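Meseck two-hand kit for loose produce: worth it over a parallel gripper?

Posted in Manipulation and end effectors, 29 December 2022

Wanpen Srithong
We have the Meseck two-hand kit on trial and need to decide whether to keep it. The kit is a left and right multi-fingered hand, wrist camera brackets, the Iko controller and a year of phone support. The task is order picking from a mock greengrocer display: take the named item out of a tilted crate and put it in a standard plastic shopping basket at the lower right. The alternative on the quote is a pair of Brito parallel grippers at a much lower price, on the same arms.

Potatoes, peppers and carrots are within reach of either option, as far as I can tell from the Brito data sheet. The item that will decide it is napa cabbage. It is long, the base is firm and the leaf end is not, and the grip changes as the outer leaves fold. With the Meseck hands we take it two-handed, one hand curled near the top and the other pressing lower down on the leaves.
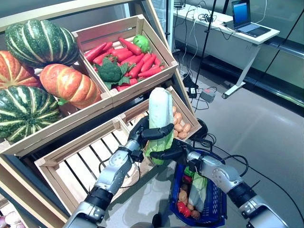
Two-handed hold on a napa cabbage, basket at lower right.

Settings are the factory "soft goods" preset with the force limit at 13 N per finger. The hands are rated for 2000 g each, so weight is not the problem. The trouble is on the way to the basket. The outer leaves stick out past the fingers and can catch the basket rim, and the controller reads the contact as a finished placement and opens the hand early. It doesn't do this with round items.

The second thing is visibility. With a cabbage in the grip, the wrist camera sees a lot of leaf and a lot of gripper, and the target area in the basket is partly hidden.

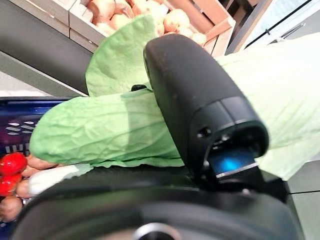 Wrist view with a cabbage held, basket and its contents to the left.

What I would like to know from anyone who has run this kit for longer than a trial:
Can the early release be tuned out, or is it fixed in the Iko firmware?
Is the wrist camera bracket adjustable enough to matter?
What does the kit cost to keep running after the first year?

I have the printed manual, which covers none of this in detail.

iko_bench
Just get the Britos. Fewer joints, less to break. We had one on a packing bench and it picked up everything we gave it. You can print longer fingers if the cabbage is too wide.

Mirsad Kovačević
I have run the Meseck kit since the first release, mostly on leafy veg and bagged bread. Taking your points in order.

The early release can be tuned out. The soft goods preset ends a placement on a single contact event, and any side load above the threshold counts. Open the advanced page in the Iko software, find "place confirm" and change it from "contact" to "contact + height". Then enter the height of the basket floor plus whatever clearance you want. A leaf on the rim will then be logged but will not open the hand. You have to set it separately for left and right, and the setting is lost if you reload the preset, so save it under a new name.

I would also change the approach. In your second picture the long leaf lies out over the basket, and from that pose you will touch the rim more often than not. Turn the wrist before you move across, so the leaf end trails, and lower the base end first. It costs a little cycle time. If both hands are on the cabbage, let the lower hand lead.

The bracket is adjustable in tilt only. Tilting it outward gives you more basket and less palm, but you lose sight of the fingertips at the moment of grasp — for potatoes that matters. Drustwood sells an offset plate that moves the camera sideways. I use it on the right hand only. A fixed camera above the basket would do the same job for less money, if you have somewhere to mount it. Recalibrate after either change.

Running cost: fingertip pads are $68 a set per hand. Meseck says to replace them at 2000 grasps. On clean produce mine go further than that, but dirt on potatoes wears the surface and it starts to slip on peppers first. Support after year one is quoted individually and I let mine lapse. Firmware updates have still come through.

One other item, from your first picture. There is a coiled cable looping down between the rear crate and the basket. I don't know what it feeds, but I would tie it back along the stand before you run unattended.

As for the Brito, I have used it too. It is a good gripper for firm, regular items. On napa it either crushes the ribs or lets the head rotate, and longer fingers make the rotation worse. If cabbage is less than a small share of your orders, buy the Britos and send the cabbage to a person. If it is a regular line, keep the hands.

Wanpen Srithong
Found "place confirm" where you said. It was on "contact" for both hands. I've saved a copy of the preset with height added and will run the cabbage set again before the trial ends. Do you enter the height from the arm base or from the table?

Mirsad Kovačević
Arm base. The November manual says table, which is wrong.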